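중간 점검 면담 준비하기: 팀장용 안내

상반기 목표를 세운 뒤 첫 면담까지 시간이 너무 벌어지면 팀원도 팀장도 내용을 잊습니다. Fevine에서 성과관리 교육을 맡으면서 쓰는 순서를 그대로 옮깁니다. 면담 한 건에 준비 시간은 30분이면 됩니다.

1. 목표 문서를 다시 읽습니다
연초에 합의한 목표 가운데 지금도 유효한 것만 표시합니다. 담당 업무가 바뀌었으면 그 항목은 면담에서 새로 정합니다.

2. 사실을 모읍니다
평가가 아니라 기록을 적는 단계입니다. "고객 응대가 좋아졌다"보다 "상반기 문의 3,222건 중 1,665건을 당일에 답변했다"가 쓰기 좋습니다. 숫자가 없는 업무는 날짜와 결과물로 적습니다.
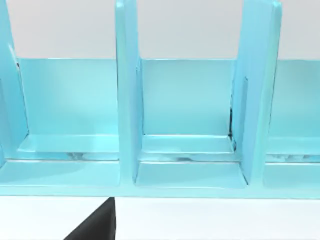 기록은 한곳에 모아 두세요. 메신저와 메일에 흩어져 있으면 면담 직전에 찾느라 시간을 다 씁니다. 저는 팀원별로 문서를 하나씩 만들고 금요일 오후 4시에 두 줄 정도 추가합니다.

3. 질문을 두 개만 정합니다
질문이 많으면 면담이 점검표 읽기가 됩니다. 하나는 진행 상황, 하나는 필요한 지원에 관한 것으로 합니다.
- 이 목표에서 지금 가장 막히는 부분은 어디입니까?
- 다음 분기에 제가 조정해 드릴 일은 무엇입니까? 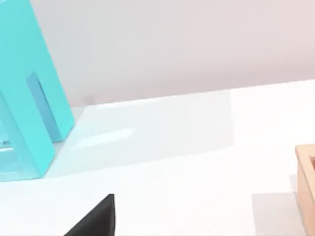 청록색 구조물의 오른쪽 면과 홈

4. 합의한 내용을 당일에 보냅니다
면담이 끝나면 할 일, 담당자, 기한을 세 줄로 정리해 팀원에게 보냅니다. 팀원이 고칠 부분을 회신하면 그 문서를 다음 면담의 출발점으로 씁니다.

등급 이야기는 중간 점검에서 꺼내지 않습니다. 팀원이 먼저 물으면 11월 평가 면담에서 다룬다고 답하면 됩니다.

작성: Si-woo Cheon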